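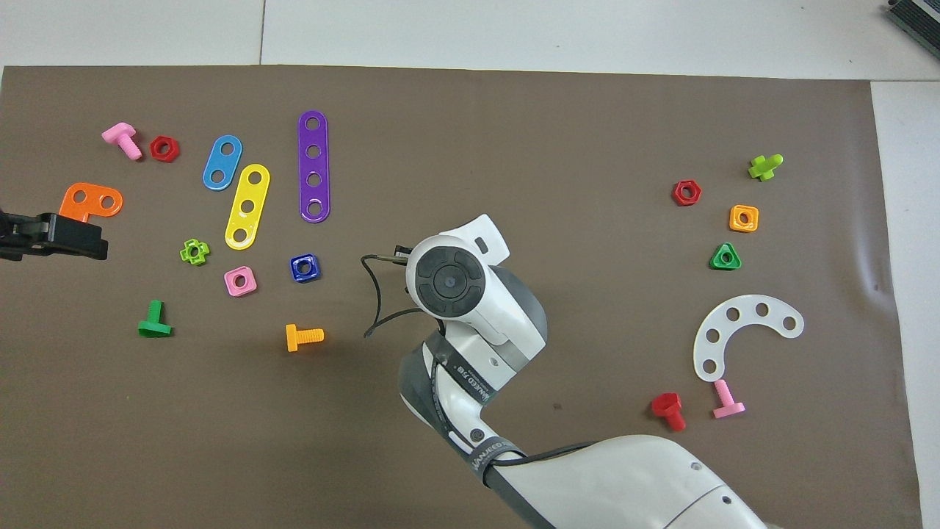

How to Plan and Budget for a Two-Arm Tabletop Workstation

Last updated November 2024

This guide is intended for departments preparing a first equipment request for a two-arm manipulation station. It covers the order in which decisions should be made, the items most often left out of a quotation, and the form in which costs should be submitted to the purchasing office. It does not cover mobile platforms.

Step 1. Write down the task before requesting prices

State in one paragraph what the arms will pick up, how large the objects are, and whether both arms must reach the same spot. A station meant for sorting small plastic parts has different needs from one meant for lifting trays. Suppliers will ask for payload and reach. If the request does not state them, the quotation will usually be for the larger model.

Step 2. Measure the room and the table

Record the usable floor area, the height of the table, and the distance to the wall. Arms mounted at the back edge of a table need clearance behind them for cables and connectors. Confirm that the table can carry both bases without rocking. Tables are not included in the Prumetti or Grønli base packages and must be listed on a separate line.

Step 3. Separate the request into four cost groups

Group A: arms, controllers, and mounting hardware.
Group B: grippers, spare fingers, and wrist adapters.
Group C: cameras, brackets, cables, and the workstation computer.
Group D: table, mats, and practice objects.

Groups A and B should be quoted together whenever possible. A gripper bought from a second supplier may need an adapter plate, and the adapter is often missing from both quotations. Ask each supplier to confirm the fit in writing.

Group D is the least expensive and the most often forgotten. A mat keeps small parts from sliding and protects the table surface. Toy construction sets are acceptable practice objects and may be charged as consumables.
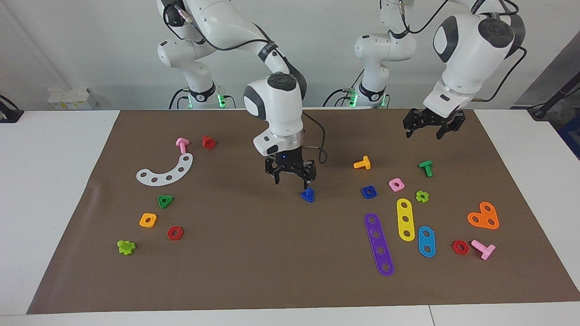
Two arms over a shared mat, with bolts, nuts, and perforated strips as practice objects.

Step 4. Obtain comparable quotations

At least two written quotations are required for Group A. Send the same task paragraph to every supplier. Check that each quotation states the following:

Delivery charges and import fees
Length of the warranty and who pays return shipping
Software license, including the renewal price
Lead time from receipt of the order

In our most recent comparison, Kutex and Mastard quoted the same Group B items at $3,036 and $2,774. The lower quotation did not include delivery. Totals should be compared only after such items have been added.

Step 5. Allow for running costs

Enter spare gripper fingers, replacement cables, and mats as a yearly amount. Cable wear near the wrist is common on stations in daily use, and one spare set per arm should be on the shelf from the first day. Staff time for setup and calibration is charged to the department and must appear in the plan even when no invoice will follow.

Step 6. Schedule the purchase

Requests received by the end of July are considered for the following budget year. Allow 29 working days for review. Orders are placed with a deposit of 50 percent, and the balance is paid after acceptance testing. The department should name the person responsible for acceptance on the request form, together with the test to be performed.

Step 7. Submit the file

Attach the task paragraph, the room measurements, all quotations, and the completed cost sheet. Incomplete files are returned without review. Changes made after submission require a new cost sheet, signed by the head of the department.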